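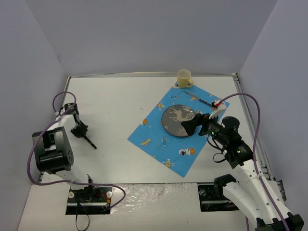

最后更新:8/27/25

首页 教程 测评 问答 关于
教程 > 家务自动化 > 摆餐具
阅读时间:4 分钟

每次聚会都有人问我,机器现在到底能不能干家务。我一般反问一句:你说的是哪一件?叠衣服、洗碗、擦灶台,难度差得远了。所以这篇只讲一件小事:教两条机械臂摆一人份的餐具,垫子、盘子、刀、杯子,就这些。

先说结论,能摆,但是慢,而且脾气不小。我在 Stostus 这套练习里一共跑了 79 次,摆成 71 次,听着不错吧?可要是让我自己上手,几秒钟就完事了……

第一步,铺垫子。别一上来就让机器铺布!软的东西最难搞,一捏就皱。我建议先用手铺好,餐具的部分练熟了再回头挑战它。垫子斜着放也行,像蓝色太空图案这块,转个角度,正好看看程序是认垫子还是死记桌面位置。花图案也别嫌乱,家里的桌子本来就不是纯色的嘛。

第二步,盘子。盘子要从边上夹,夹爪的指头越过盘沿一点点就够,伸太深容易把另一头翘起来。深灰色的盘子配亮蓝垫子,边缘好认;换成白盘子放白桌面,我这边就经常夹空。放下的时候宁可慢,离桌面还有一点距离时先停一下,再往下走。

第三步,刀。我最头疼的就是它,又薄又贴着布,夹爪往下一压,布先跟着走了。我的办法是夹刀柄,柄比刀刃厚,下手的余地大。刀的方向先别较真,能落在垫子上就算过关,摆正留到后面单独练。练习请用不开刃的餐刀,别拿切菜刀试。

第四步,杯子。杯子立着的时候反而简单,难在把手。把手朝右,就让右边那条手臂去拿,左边的硬要绕过来,两条手臂很容易打架。我在 Closwood 的旧教程里看到过先转杯子再抓的做法,试了 2 个晚上,步骤多了,出错的地方也多了,后来就不用了。

收尾之前看一眼线缆。手臂抬到最高、伸到最远,各走一遍,线不绷紧、不扫到杯子,再开始连续跑。这一步我偷过懒,后果是重来。

常见的毛病顺手记在这儿:
盘子夹偏:先查相机有没有被碰动,再动程序。
布被拖走:下压高度抬一点,每次只改一点点。
两条手臂抢位置:让一条先退回去,另一条再动。

那现在能不能买一套回家摆饭桌?我的看法是先别急。四件东西摆一遍,我这边差不多要 4 分钟,中间还得有人盯着,饭都凉了。不过拿来学东西真的好玩,我七月刚开始那会儿连杯子都拿不稳呢!下一篇写收盘子,剩菜汤汁那部分我还没想好怎么弄,有经验的朋友欢迎留言。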